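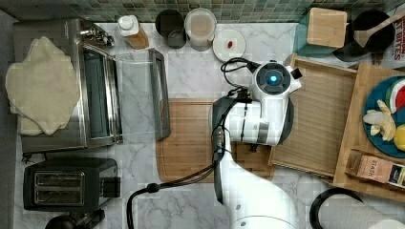

Home Skills Team, Olari Learning Centre

Speaker notes: Setting out a small worktop
Evening talk, 7 pm start. Slides 1 to 6. Handout at the end.

Slide 1. Welcome
Leave the opening slide up while people find seats. Say where the toilets and fire exit are. Questions are fine at any point.
Introduce the subject: most of us have one decent stretch of worktop and several machines that want to live on it. Tonight is about what stays out, what goes away, and how much room a door or a lid takes when it is open.
Ask for a show of hands: who has a toaster and a toaster oven out at the same time? Wait for the answer before moving on.

Slide 2. Measure it open
People measure a machine with the door shut. Ask them to measure it open as well, and write both numbers on the handout.
A door that drops flat needs clear worktop in front of it. On the opening slide the glass door comes right out over the marble, with the handle next to the cutting board. Go back a slide to show it if needed.
Remind them that the handle counts too. Measure to the far side of it.

Slide 3. Plugs and heat
Read the rating plate out loud before sharing a socket. The demonstration kettle is 2000 watts. Do not run it from the same extension lead as an oven.
Cloths: people hang them on whatever is nearest. Point to the beige towel over the toaster oven on the opening slide. With the oven off it can stay. Before switching on, move it to a hook or a rail. Use 200 degrees as the example setting, as most of the group will have cooked chips or a small pizza at that.
Leave the gap at the sides and back that the manual asks for. If the manual is lost, look up the model number.
The slotted toaster needs open space over it. Pull it out from under wall cupboards before use.

Slide 4. The working space
Let them look for a moment before speaking. 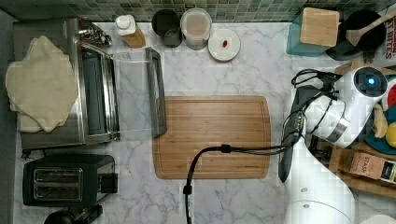

Slide 4: Oven door open, cutting board alongside.

Start with the board. It has a groove round the edge for juice, so it suits meat and tomatoes as well as bread. Having it next to the oven door makes for a short move from board to tray.
Then the back row. The bottle, canister and lidded tub are all up against the tiles. Ask which of these the group would keep out and which would go in a cupboard. There is usually some disagreement over oil and salt. Let it run for a few minutes.
Mention the small white dish. A saucer is useful for a tea bag or a bit of chopped chilli.
The black pan has a wooden utensil resting on it. Ask where people put theirs when they stop stirring. Spoon rests are on the Bimora stall at the back if anyone wants one.

Slide 5. Try it at the table
Give out the paper cut-outs, one set to each table. Groups of 4. Each group gets a strip of card for the worktop and has to fit an oven, a toaster, a board and a kettle on it. The open oven door is a separate piece. Check they have used it.
Ten minutes, then walk round. Leave the finished ones on the tables.

Slide 6. Handout and next session
Handout has the measuring table on one side and the Zakutlow cupboard list on the other. Spare copies are in the blue folder.
Next session is in January and covers drawers. Ask people to bring the inside measurements of one drawer.
Collect scissors before anyone leaves.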